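Unit 4: Budgeting for a data collection station
Notes to accompany the planning exercise. Bring your draft equipment list.

4.1 Start from the station

Most first budgets begin with the robot arm and add everything else at the end. For this unit we work the other way round. Write down what one station needs for one working session, then multiply. The arm may turn out to be a later purchase, as a hand-held gripper can be used to record demonstrations before any arm is ordered.

In the worked case, a small firm called Grikus wants two stations running by June. It has a spending limit set by its parent company, Mosar, and one member of staff, Gaëtan Gautier, who does the ordering.

4.2 What goes on the list

Split the list into capital items and running items. Capital items are grippers, head cameras and their mounts, computers, storage and furniture. Running items are replacement finger pads, cables, batteries, cleaning materials and the props that are handled in each task. Operator time is a third heading and should never be folded into either of the others. 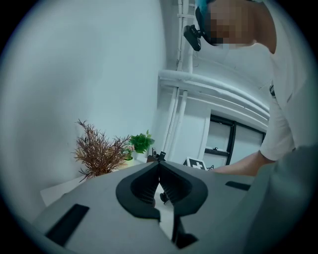
Fig. 4.1. Gripper view during a session, with the operator wearing a head-mounted camera.

Note that the gripper and the head camera are separate lines, each with its own mount. A quotation that covers only the gripper body is not a quotation for a station. Ask the supplier what is in the box, and get the answer in writing.

4.3 Spares and lead times

Grikus has two quotations. Nollberg offers the lower unit price but delivers in 9 weeks. Oyelaran charges 400 more per gripper and delivers from stock. Work out what a late start would cost in operator time before you choose – the cheaper unit is often the dearer order.

For spares, allow one complete set of fingers per station. Count a set as used up after 1,000 grasps for the purposes of this exercise. In your own project, take the figure from your wear log.

4.4 The room

Check sockets, lighting and table height before ordering. Small building works usually come out of a different budget and need a separate form. Props can be ordinary household things and should be bought in pairs, so that a broken one does not stop the work.

4.5 Exercise

Draw up a one-page budget for Grikus under the three headings. Show both suppliers. State which line you would cut first if Mosar reduced the limit, and what the stations could no longer do as a result. Keep your working, as we will use the same sheet in Unit 5 for maintenance costs.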